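Gravel path

A gravel path is a track for walking, cycling or farm traffic whose surface is made of loose or compacted stone, usually mixed with sand or clay. Gravel paths are common in parks, along canals and dikes, on farmland, and in nature reserves. They cost less to build than asphalt or concrete and let rain pass into the soil, but they need regular repair.

In everyday speech the term covers several kinds of surface. A path may be built up in layers from quarried stone, or it may be a dirt track to which gravel has been added over the years wherever the ground was soft. Many rural paths fall between the two, and the line between a gravel path and a dirt path is not fixed.

Materials

The top layer of most gravel paths combines stones of different sizes with finer particles known as fines. The fines fill the gaps between the stones and hold them together once the surface has been pressed. A mix with too few fines stays loose and shifts underfoot. A mix with too many turns to mud in wet weather and gives off dust in dry weather.

Rounded gravel, such as that dug from riverbeds, rolls easily and is hard to compact. Crushed stone has angular faces that lock together and is preferred for paths used by wheelchairs or bicycles. Where crushed stone is not available nearby, builders often blend river gravel with clay-bearing sand.

The color of a path depends on the local rock. Limestone and light sand give a cream or beige surface, granite a gray or pinkish one, and some sandstones a strong red. Pale surfaces reflect more light and are easier to follow at dusk, though they can be uncomfortable to look at in full sun.

Construction

A built gravel path normally has two layers over the native soil. The topsoil and roots are stripped away first, leaving a shallow bed called a tray. A base of coarse stone goes into the tray and is compacted with a roller or a vibrating plate. The finer surface layer is spread over it, dampened, and compacted again. On soft or peaty ground, a woven fabric is sometimes laid under the base to keep the stone from sinking.

The finished surface is given a slight slope so that water runs off. On flat ground the center is usually raised a little above the edges, a shape called a crown. On a hillside the whole surface may tilt toward the downhill side. Paths without either shape tend to collect puddles, and the puddles deepen with traffic.

Edging boards or stone curbs keep the material in place in gardens and town parks. Rural paths are more often left unedged. Gravel then spreads outward over time and grass creeps inward, so that the usable width changes from year to year.

Wear

Walkers and cyclists tend to follow the same line, and the surface changes along it. Repeated passing presses the fines into a firm, smooth strip and pushes the larger stones toward the sides. This is called sorting. It can make a path more comfortable to use along its worn line while leaving the margins rough. Vehicles produce a different pattern, with two parallel wheel tracks and, on lightly used routes, a strip of grass between them.

Water does more damage than feet. Runoff carries the fines away first, leaving loose stones behind, and on slopes it can cut narrow channels called rills. If these are not filled, they grow into gullies. Freezing and thawing loosen the surface further, and in cold regions paths are commonly at their softest in early spring.

Corrugation, a series of small ridges across the direction of travel, occurs mostly on gravel roads carrying motor vehicles and is rare on footpaths.

Verges

The strips of ground on either side of a path are called verges or shoulders. They take up runoff, give users room to pass one another, and hold the edge of the surface together with their roots. Plants that grow right beside a gravel path must put up with trampling, drought and poor soil. Low grasses and plantain usually do best there. Taller plants grow farther back, where the soil is deeper and there is less foot traffic.

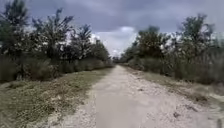
Verge vegetation often changes in bands running parallel to the path. The first band is thin and kept low by trampling or mowing, and in sandy districts it has no sharp edge, with material from the path lying among the grass. On a straight path of pale sand and fine gravel, short patchy grass mixed with dry stalks may give way to low shrubs and tall grasses on one side and to a stand of reeds on the other, with trees set along the route. Reeds generally indicate damp ground or a ditch close by, and path builders take them as a sign that the base may need extra depth.

Trees planted along a path give shade and shelter from wind. Their roots may lift the surface if the trunks stand too near, and fallen leaves add organic matter that softens the top layer and lets weeds take hold. Leaves are therefore raked or blown off well-kept paths before winter.

Maintenance

Routine work consists of filling holes, raking stones back from the margins, cutting the verges, and clearing ditches and culverts. Every few years the surface is loosened, reshaped to restore the crown, topped up with fresh material, and compacted. Reshaping works best when the material is slightly damp, so it is often scheduled for spring or fall.

Holes should be cut out to a square edge and filled in layers. Gravel simply tipped into a puddle is soon thrown out again by traffic. Weeds in the surface are removed by hand, by dragging a harrow over the path, or with hot water or flame. The use of herbicides is restricted in many places, particularly near open water.

Use and accessibility

Well-compacted gravel with small stones can be used by most wheelchairs and strollers in dry conditions. Loose gravel cannot, and even a short loose section may close a whole route to some users. Narrow bicycle tires also sink into loose material, and riders often choose wider tires at lower pressure. Runners and horse riders commonly prefer gravel to pavement for its softer footing.

See also

Boardwalk
Desire path
Gravel road
Towpath
Trail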